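Workshop notebook, shape pushing project
June, afternoon session, started after lunch

Present: Daryna Yurchenko, Mafalda Cordeiro, me. Gu came later, only to return the calipers.

Plan for today was to finish the move from the gripper to the plain rod and to repeat the pushing task with the new speed limit. Daryna changed the tool before we came and checked the height over the board at the corners. One corner is still a little higher than the others. We wrote this down and left it, the limit in the script takes the highest corner.

Speed went from 2,000 to 1,000 mm per minute for the approach. In the fast setting the arm arrived well, but Mafalda did not like the small shake at the end of the move, and I agree with her. With the slower setting the trial is longer, and the time limit in the Mivlow rules is 90 seconds, so we must be careful with how many pushes we plan.

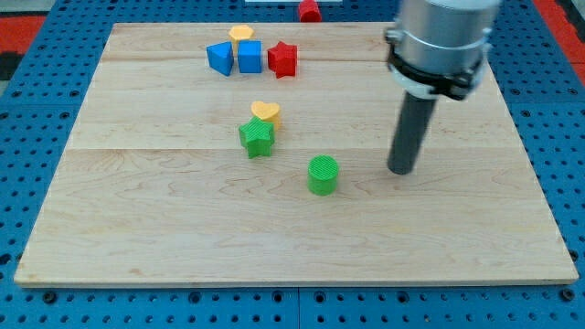
The order of pushing is the main thing we argued over. My script takes the nearest block first, measured from the rod. Mafalda wants to take first the block which has the most free space on all sides. I think her idea is better when blocks touch. With the rod down next to the green cylinder, the nearest-first rule picks the cylinder, and this is fine, but then it goes to the green star, which is right against the yellow heart, and both will move together. Her rule would also leave the group at the back (blue prism, blue cube, yellow hexagon, red star) until the end. I will write both rules as separate functions so we can compare them in the same layout.

Second problem: rotation. For the cylinder the push direction is not important. For the star it matters a lot, because the rod can enter between two points and turn the block. Daryna suggests a push only at 90 degrees to the line between two neighbouring points. I am not sure that it is enough. To try.

Camera calibration file from Gradwood board was still loaded in the morning. Please, everybody, check the file name before the first run! I lost an hour with this.

To do before next session:
– both order rules in the script (me)
– shim for the high corner (Daryna)
– table for results, one line per trial, with start layout (Mafalda)
– ask Flillaretti if they have a longer rod in the same diameter

Switched off the arm at 17:40, key is back in the drawer.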